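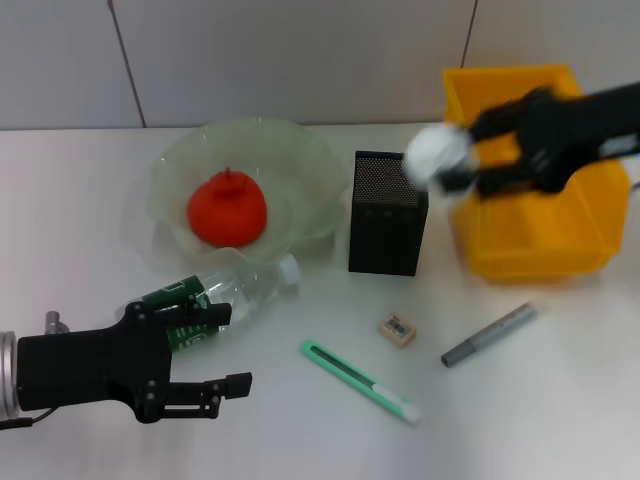 Figure 4. Both arms working the mixed-object table.

4. Setting up the sorting table

Written for the Plokotdale robotics club by Thiện Lâm. Revised 2022-08-06. It replaces the December version, which promised more than the arms could do.

Before you start: the Altoletti kit guide says a new team can be sorting objects in 10 minutes. Allow 80. If you finish early, check your work.

4.1 Clear the white table and wipe it down. Crumbs confuse the object finder more than the guide admits.

4.2 Stand the yellow bin at the back right corner, within reach of the right arm. Run the Mukness reach test with the bin in place. A pass means the arm can get there. It doesn't mean it will let go in the right spot.

4.3 Lay out the objects. Put the larger ones toward the back and the small flat ones toward the front, at different angles. Tidy rows give you flattering scores that fall apart on competition day.

4.4 Keep at least one clear object on the table. We use a plastic water bottle on its side and a pale green glass bowl. Teams who leave these out always report better numbers, and I don't count those numbers.

CAUTION: The utility knife stays on the table only with its blade removed. Check it yourself, every session, even if the last team signed for it.

CAUTION: Do not grip the glass bowl until the force limit is set (see 4.6). Pick up what's inside it first.

4.5 Route each cable so it can't snag as the arm swings. Move each arm through its full range by hand, with the power off.

4.6 Set the force limit to 9 in the Trịnh controller. The slider goes a lot higher. Leave it alone.

4.7 Start one arm, then the other. Keep hands off the table while either is powered.

NOTE: "Adaptive grasp" is off by default in our setup. I have read the claims for it. In 298 logged tries I could not find a difference – if you can, bring me the log, including the failed picks.

4.8 Record every attempt, drops included. A pick counts only when the object is in the bin and the gripper has moved clear.

If an arm stalls, press the stop button before reaching in. Then go back to 4.5.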